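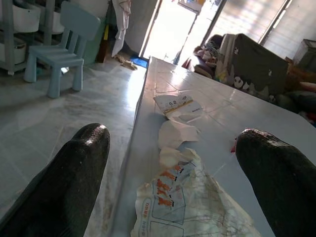

Discarded packaging on the tiled table, door open.

I have never trusted the kind of tidying advice that starts with buying something. Kimum, a cleaning blog I read more than I should, swears by a "basket for every zone," and there was a spell in August when I nearly fell for it. Then I looked at our table. Three bits of packaging: a plastic bag, a white wrapper with a yellow stripe, a crumpled piece of paper. I don't see what a zone would do about that.

The other theory going around is that you bring the trash can to the mess. Put it up at working height, on a chair if you have to, and you'll clear a room in 3 minutes. I have my doubts about the number. Whoever came up with it has never peeled a wrapper off a glossy tile.

Still, I'll give the idea a little credit. 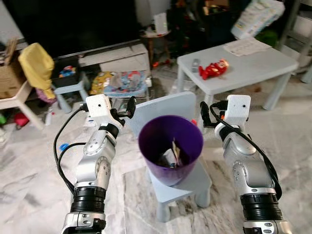 The purple bin on the little blue chair.

The kids' chair is about the right height, I'll admit, and you can see what's gone in. What I don't buy is that it changes anybody's habits. The red plush toy is still lying on the white table with that sheet of paper, and no trash can is going to help with a toy. The floor by the door needs a mop, too, and I have yet to read a tip that makes mopping quicker.

So I'm keeping the chair trick and skipping the baskets. If Kimum wants to send me 2 of them free, I'll think about it.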